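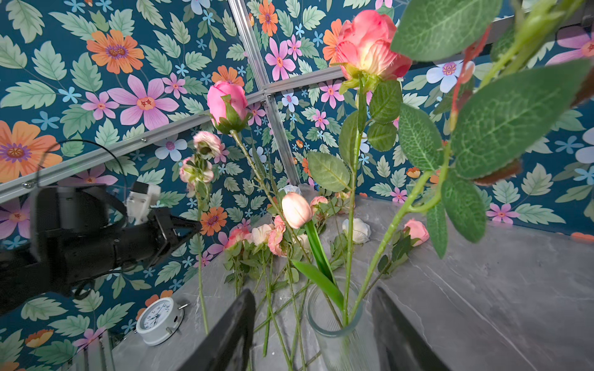 Keegan Trevaskis wondered under my last post whether anyone still writes proper letters, with a stamp and everything, or whether it's only me and the bank.

Threads > Letters and post
18 June 2026, by the Clillton letter writer

Well Keegan, I do! I started in February with a pad of paper from Ponent and a pen that leaked, and I've sent 20 since. My aunt in Grudisum had the first one, four pages, mostly about soup.

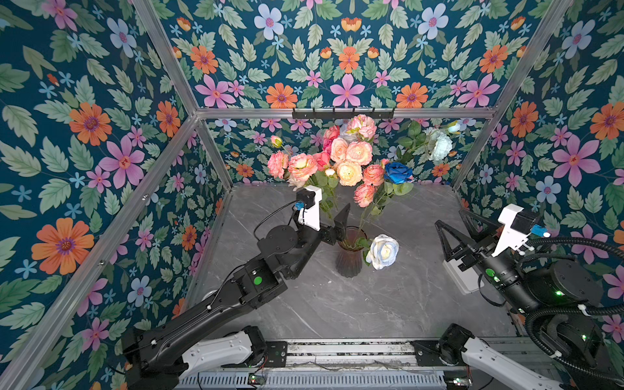 Orange daisies on teal.

You do get slower at it, which I've come to love. An email to my aunt takes me 2 minutes and says nothing much. A letter takes me some 60, with a pot of tea, and I end up telling her things I'd forgotten I wanted to tell her (the bus, the new neighbours, that dream about the geese).

And then there's the waiting – I'm down at the doormat every morning like a spaniel.

If you fancy starting, write to someone who'll forgive your handwriting, and don't copy it out neatly. Crossings-out are lovely to get. Do tell me who you pick!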